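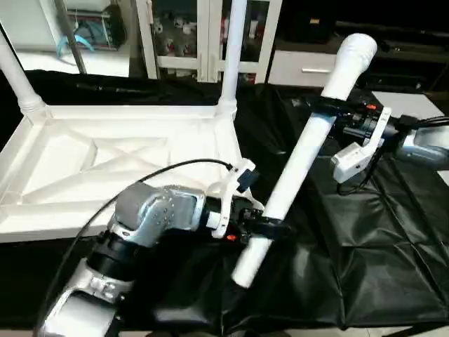

Does the new insertion planner need a force-torque sensor at the wrist?

It will run without one, but then it guesses contact from motor current, and you have to tune the thresholds for every part you give it.

I put those two lines first so that people searching the archive find them. The rest is my reply to Uyên.

On August 11, 2019, Uyên Tiêu wrote:
> We merged the two-arm branch of Horobets last night. Over the
> leg-to-frame runs it finished 103 out of 186, and most of the
> misses were in the last 10 mm. Sheldon thinks the closed-chain
> solver is good enough to be the default in the next release.
> Any objections before I flip the switch?

Yes, one big one and a couple of small ones.

103 out of 186 is a bit better than a coin toss. I would want to know what the old planner does on the same runs before anybody calls the new one the default. If that comparison exists, I can't find it in the branch.

Then the solver. With both grippers on one tube, any error in the arm-to-arm calibration goes straight into the part as a bending load. The solver assumes the tube is rigid and that neither grasp slips. I don't believe either one for a smooth round tube. A tube can roll in parallel jaws and the joint encoders will report that all is well. Does anything in the code check the grasp after the lift? I read grasp_state.py twice and saw a flag that gets set once and never cleared.

Perception bothers me more. White leg, white frame, and the pose estimate leans on depth edges. Put a black cloth under it and of course the outline comes out clean. What happens on a pale bench? Réjean tried something like that at Judberg in March and had to go back to placing the frame by hand.

Smaller things:
- replan timeout is hard-coded to 2 seconds
- the log prints "insert ok" when the motion ends, whatever the leg did
- the README still describes the one-arm setup

Please leave it behind the option for one more release. If Kirsten can replay the failed bags through the old planner I'll read every log myself, and I'll change my vote if the numbers say so.

Sugeng Siregar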